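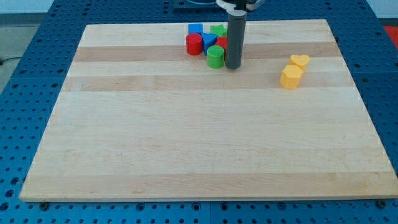

Cell 6, block pushing task: maple board on the perforated table, finger lowered beside the cluster, two yellow blocks off to the right.

To: Rothe cell users list
From: Glykeria Stamatopoulos
Date: Wed 21 June
Subject: Re: Finger height fault on the pushing cell - cause and interim rules

Dear colleagues,

I am replying to the message quoted at the bottom, and I am copying the full list so that the Urura group receives the same information. The pushing cell remains out of unattended service until further notice. Attended runs may resume today under the interim rules given below.

> The overnight batch on the pushing cell stopped on a protective stop
> after 700 episodes. When I came in, the finger was pressed against
> the board and there was a short dent in the wood along the direction
> of travel. The log shows the commanded height was correct for the
> whole run. I released the arm by hand, ran the usual checks and could
> find no damage to the mount. I then restarted, and the second batch
> stopped in the same way after 30 episodes.
>
> Can somebody tell me whether this is the controller or the tool? We
> have a delivery to Skivis planned and I would like to know if I should
> move it. Also, is the data from before the first stop usable? The
> blocks seem to move normally in the recordings I looked at, but I have
> not looked at many.
>
> Jusolell operator account, night shift

Thank you for the clear report, and for leaving the second log in place. The short answer to your first question is that the fault lies with the tool. The controller did what it was asked to do.

The finger is a plain rod held in a clamp. When the clamp screw loses tension, the rod is free to move along its own length. On this cell it moved downward in small steps over the course of the night. The controller works out the position of the tip from a tool length stored in the configuration file, and it has no means of knowing that the stored value is no longer true. The commanded height therefore looked correct in the log while the real tip was 6 mm lower than it should have been at the time of the first stop. The normal clearance above the wood is less than that.

The restart failed early for the same reason. Releasing the arm by hand removes the load from the tip but does not put the rod back where it belongs. The usual checks cover the mount bolts and the cable, and they do not include a measurement of the rod. That is a gap in our procedure, and the operator is not at fault for following the procedure as written.

We also examined why the protective stop came so late. The force limit on this cell was raised in December, when the heavier blocks were introduced and pushes against a tight group were causing false stops. The limit was raised for all directions. It should have been raised only for sideways motion. As a result the tip was able to drag on the board for some time before the arm reacted. The dent is shallow, but the same force applied to a hand resting on the table would be a reportable injury, and I am treating the event as a safety matter for that reason.

Interim rules, in effect from today:

The vertical force limit has been returned to its earlier value on this cell. Please do not change it. If you see false stops on vertical moves, report them to me and leave the cell stopped.

Before each batch, measure the exposed length of the rod from the lower face of the clamp to the tip, using the caliper in the cell drawer, and enter the figure on the sheet. If it differs from the stored tool length, do not correct the file. Loosen the clamp, reset the rod, tighten with the torque driver and measure again.

Draw a witness line across the clamp and the rod in paint marker each time the clamp is tightened. A broken line means the rod has slipped, and the batch must end there.

No unattended batches. A person must be at the cell with the stop button within reach, and hands stay off the board while the arm is enabled. This includes reaching in to straighten the blocks between episodes, which I know has become common - please use the pause state and wait for the light.

After any protective stop, the cell may be restarted only when the rod has been measured. Releasing the arm and running the bolt check is no longer sufficient.

On the question of the data, I would ask that nothing from either batch be released to Skivis for the present. A low finger touches a block nearer its base, and the short round pieces in particular may slide differently when pushed at that height. Recordings can look normal and still carry a wrong tip position in every line. We intend to compare the motor currents against an earlier good batch in order to find the episode at which the rod began to move. Episodes before that point should be usable. I cannot yet say how many there are, and the delivery should be moved.

The board itself can stay in use if the dented area is kept out of the start positions. A replacement has been ordered. When it is fitted, the table height must be taken again at all four corners, as the new board may differ slightly in thickness.

For the longer term, the workshop is making a mount with a shoulder that the rod seats against, so that it cannot travel upward under load, and a cross pin so that it cannot drop. The Urura cells use the same clamp as ours, and I recommend that their rods be measured before the next run. I would be grateful for the readings, including those that show no change.

Questions about the rules should come to this list and not to my own address, so that everyone who runs the cell sees the same reply.

Regards,
Glykeria Stamatopoulos
Equipment safety, Rothe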